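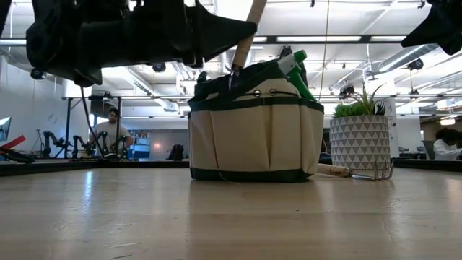

Storage costs money even when nothing moves. A warehouse pays for floor space, light and labor on every item it holds, so the first question in any layout is what gets a fixed place. Tools used together should be stored together, the way a garden tote keeps long handles in the middle and leaves the stitched pockets on the front for small things. The same rule works for a packing bench.

**Terms for unit 5**

- *Holding cost*: what it costs to keep one item for one year
- *Pick face*: the shelf spot a worker takes from
- *Dead stock*: items with no sales in the period

**Reading:** Haiyan Bai's notes on the Perrin depot, pp. 21–40. Skip the tables.

**Problem:** Perrin holds 633 units of a slow item. List two ways to cut the holding cost and say which one you would try first. Bring it on paper to Anqi Yan's section.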